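Speaker notes, grasp planning talk (the 25 minute version)

Slide 1. Title. Say hi, say thanks, check the clicker works before I start talking this time.

Okay, so I work on the part of our stack that sits between "the camera sees something" and "the arm moves." We call it Flamus. It's a planner, mostly, plus a pile of glue code I'm a little embarrassed about and will show you anyway.

Slide 3. The old pipeline. Perception gave us a mask, we fit a box to the mask, and the planner closed the fingers across the short side of the box. Great for blocks! Then we moved on to desk stuff, pens and rulers and so on, and it got ugly fast. (Pause here, let people look at the plot.) Out of 112 logged attempts we got 63 clean grasps. I had promised Pravesh something a lot better than that by January, so you can imagine how our Thursday meeting went.

Slide 4. Where the misses came from. I went through the logs one at a time with a lot of coffee. Most of the bad ones had a decent mask and a bad angle. A pen is long and skinny, so if your axis is off by a few degrees, one finger gets there first and the thing rolls. Clips make it worse, because the mask bulges on one side and drags the box around with it.

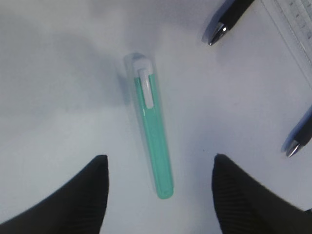 Slide 5. What we do now. We fit the long axis straight from the edge points, throw out the outliers, and keep refitting on the wrist view as the arm comes down. The whole refit takes nearly 3 milliseconds, so it fits inside the control loop, which runs at 100 hertz. If the axis jumps between two updates, the planner holds height and waits for it to settle -- that one little rule probably saved us more grief than anything else in the release.

Slide 6. Clear plastic. Don't rush this one, people always ask. Depth is junk on see-through stuff, so Gestedetti (our perception service) marks those pixels as "don't know" and the planner treats them as occupied. It's conservative and sometimes it refuses a grasp I could do with my eyes shut. I can live with that for now.

Slide 7. Tooling. Show the replay viewer, and scrub slowly! You can drag the fitted axis by hand and watch the plan change, and I use it every single day. If the demo hangs, skip to the backup clip.

Slide 8. Still open: neighbors that touch, and picking the right finger opening in clutter. Come find me afterward if you've worked on either. Questions.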